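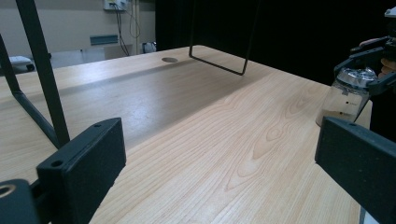

Foil-topped jar, held near the top.

Hand-held gripper lets go of glass jar, width reading freezes

Minttu Sjöberg
February 26, 2022

We record pick and place runs with two hand-held grippers on a wooden table, and the Drendis software logs finger width. For the last few sessions one gripper has been dropping its reading. It closes on the jar, the width goes to 55 mm and stays there even when I open the fingers. Twice now the jar has slid out while the log still said it was held. One broke, and I spent the evening picking glass out of the grommet hole.

I have restarted the software, swapped the USB cable and run the calibration again. The other gripper is fine. It came back from service at Skuluvau in July, if that matters. Is this the sensor or the fingers?

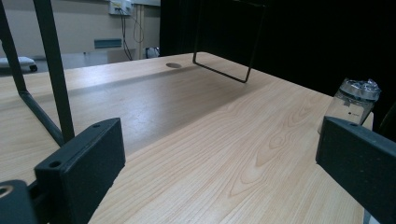 Tapio Lahtinen
Sounds like two separate faults. The frozen width is most likely the encoder connector inside the handle. Ours did the same after 237 runs. Open the handle, unplug the flat cable, check for a bent pin and push it back in until it clicks. If the reading still sticks, swap the encoders between your grippers and see if the fault moves.

The sliding is the pads. Smooth pads on glass are poor once they get dusty. Wipe them with alcohol, and grip the bare glass below the foil – foil shifts under load. Throw out the runs with the frozen width, the labels will be wrong.

Jairo Puma
use plastic jars

Farzana Karunaratne
Agree with Tapio on the connector. Please also stop using glass until it's fixed, and wear eye protection if you can't. A plastic jar with 80 g of rice in it is good enough for testing.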